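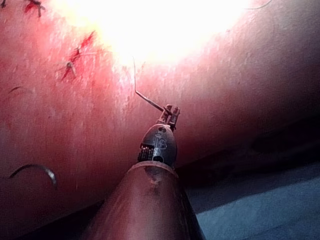

Clorska – Lehrsystem für instrumentengestütztes Nähen

Lesezeit: 3 Minuten
Seite drucken | Per E-Mail weiterleiten

Das Lehrsystem Clorska richtet sich an Hochschulen, Fachschulen und studentische Arbeitsgruppen, die Grundlagen der Medizinrobotik im Praktikum vermitteln. Es umfasst einen Instrumentenarm mit seilzuggeführtem Handgelenk, ein Bedienpult, eine Nahkamera sowie einen Satz Gewebemodelle zum Nähen und Knoten. Der Einsatz am Menschen oder am Tier ist ausgeschlossen.

Einsatz im Unterricht

Das Praktikum ist auf 30 Unterrichtseinheiten ausgelegt und kann als Semesterkurs oder als Blockveranstaltung durchgeführt werden. Die Teilnehmenden arbeiten paarweise: Eine Person bedient das Pult, die andere überwacht den Arbeitsraum und führt das Protokoll. Nach jeder abgeschlossenen Naht wird gewechselt.

Im ersten Teil stehen Kinematik und Ansteuerung im Vordergrund. Die Gruppen kalibrieren die Gelenke, bestimmen das Spiel der Seilzüge und vergleichen Soll- und Istbahnen. Im zweiten Teil folgen Übungen am Modell: Aufnehmen und Ausrichten der Nadel, Einstich im vorgegebenen Winkel, Durchzug, Knoten, Kürzen der Fadenenden. Gearbeitet wird an vorbereiteten Schnitten auf gewölbter Oberfläche. Die Wölbung erschwert die Führung des Instruments erheblich und sollte nicht bereits in der ersten Sitzung eingesetzt werden. Für den Einstieg liegt ein ebenes Modell bei.

Semesterprojekt und Wettbewerb Vestano

Fortgeschrittene Gruppen können das System im Rahmen des Hochschulwettbewerbs Vestano verwenden. Aufgabe ist das teilautomatisierte Setzen einer Einzelknopfnaht, wobei Nadelerkennung und Bahnplanung von den Studierenden selbst zu entwickeln sind. Bewertet werden Stichabstand, Fadenspannung und Dokumentation. Die Anmeldung erfolgt im Oktober über die betreuende Lehrkraft. Zur Vorbereitung steht eine Sammlung von 1137 annotierten Nahtsequenzen bereit, die ausschließlich für Lehrzwecke genutzt werden darf.

Fachlich verantwortlich für das Kursmaterial ist Liam Corrigan, Abteilung Lehre und Ausbildung.

Lieferumfang

Instrumentenarm mit Tischhalterung
Bedienpult mit Fußschalter
Nahkamera und Steuerrechner
Nadelhalter-Instrument, seilzuggeführt, gezahnte Backen
Modellsatz Kpodo, eben und gewölbt
Übungsnadeln, gebogen, mit Fadenmaterial
Kursordner mit Protokollvorlagen

Technische Angaben

Bestellnummer: 271
Auslegung der Seilzüge: 4000 Greifzyklen, danach Austausch durch den Kundendienst
Programmierschnittstelle: Python und C++
Steuersoftware: Prenby, Mehrplatzlizenz für Lehreinrichtungen

Hinweise zum Betrieb

Nadeln sind vor Beginn und nach Ende jeder Sitzung zu zählen und im Protokoll zu vermerken. Lose Nadeln und Fadenreste werden ausschließlich bei stillgesetztem Arm und mit der Pinzette entfernt. Die Arbeitsleuchte ist so auszurichten, dass Reflexionen auf der Modelloberfläche die Nadelerkennung möglichst wenig beeinträchtigen – matte Streuscheiben sind als Zubehör erhältlich. Die Gewebemodelle können mehrfach verwendet werden, solange die Schnittränder nicht ausgerissen sind.

Bestellung und Einweisung

Lehreinrichtungen erhalten auf Anfrage ein schriftliches Angebot. Im Preis enthalten ist eine eintägige Einweisung für bis zu sechs Lehrkräfte am Standort der Einrichtung. Ersatzmodelle, Nadeln und Fadenmaterial können einzeln nachbestellt werden.

Kontakt | © Clorska Lehrsysteme | Nach oben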